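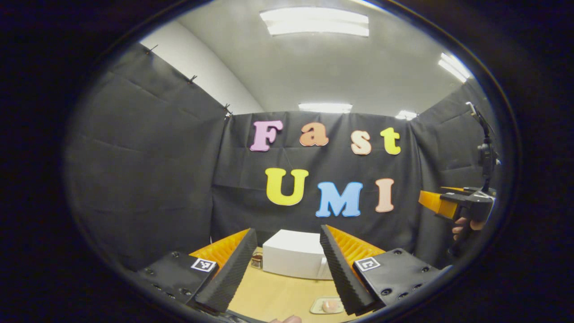 Wooden tabletop, white box, lidded jar, small dish. Black curtains on all three sides.

Wednesday, August 11, 2021

The curtains are up. I have been putting off this post until they were, and now they have been up long enough for me to have opinions about them.

I wanted a table with black behind it and black at both sides, open at the front. I started in June with a roll of black paper taped to the wall. The paper curled at the corners, and every time I leaned on it I left a dent that caught the light. After that I tried a bedsheet I had dyed in the washer. It came out a sort of eggplant color and I used it to cover the mower.

So I bought real fabric. There is a place in Barkdale called Whitlock that sells ends of rolls out of the back of the store, and they had a black cotton they called Brimisero. It is heavier than a sheet and lighter than canvas. You can't see a hand through it. I bought what was left on the roll, 400 inches, and paid more than I meant to. It smelled like a new car for the first week.

Three panels, one for the back and one for each side. I made the back one first, which was a mistake, as it's the one that shows the most and I was still learning how the cloth behaved. The bottom hem wanders a little at one end. The side panels are better. I cut them all with extra length so they would hang past the edge of the table, and I'm glad I did.

The part I haven't solved is the creases. The cloth came off the roll fine, but I folded it to carry it home and then left it folded for most of a month under a box of paint cans. I ironed it on high, then I ironed it damp, and then I hung it and went over it with a steamer I borrowed. The left side still has folds running through it. They may drop out by winter. From a few steps back they don't bother me, and if I'm close enough to notice them I'm usually looking at what is on the table.

The colorful foam letters are on the back curtain. Foam weighs close to nothing, so I wasn't worried about the cloth sagging, and it hasn't. They are the only bright color on that side, and my eye goes to them whenever I walk in. I had planned on keeping the back plain black. I don't mind them now.

The tabletop I like best of all of it. It's a light tan wood, and with black around it the color looks warmer than it did in the middle of an ordinary room. I used to keep a cloth over it. I took that off when the curtains went up and I haven't put it back. The light is better toward the back of the table than at the front, so that is where I would put anything I wanted to look at properly.

As for what's on it, there isn't much, and I am trying to keep it that way. The white box stands near the middle. It has a matte surface, which I have learned to prefer, because anything shiny against black shows you the whole room and your own shirt. On a matte box the top is light and the front is a shade darker and that's the end of it. I move it every few days and it ends up back in the middle.

The little jar is next to the box. Clear, with a lid, brownish inside. Clear things are harder than I expected. On a dark background the sides of a jar mostly disappear and what you notice is whatever it holds. I had a bigger jar there for a while and it made everything else look like toys, so it went back to the kitchen.

The dish is the one I would save in a fire. It's small and shallow and white, and I found it in a tray of odd saucers at the Drirkcombe flea market for 2 dollars. I went back for the rest of the tray the next weekend and it was gone. At the moment it has something pale pink and rounded in it, and the pink looks good against the white. I wouldn't have guessed that pink was the color this table needed.

Other costs, for anybody thinking of doing the same. Thread, one large spool, and I still have plenty. A box of 200 straight pins, of which I can now find a good deal fewer. The steamer was free apart from the jug of distilled water.

If I did it again I would wash the fabric first. I skipped that, and now I'm afraid to wash it at all, as I don't know how much it will shrink and there is no more on the roll. Black also shows lint. I never thought of my house as linty until I hung that much black in it. I go over the side panels with a sticky roller every Saturday and again if the dog has been in.

I spent nearly 2 hours last night moving the jar from one side of the box to the other. I left it on the left. Next I want to fix the back hem, which means taking the curtain down, letters and all, so that will wait until it's cooler.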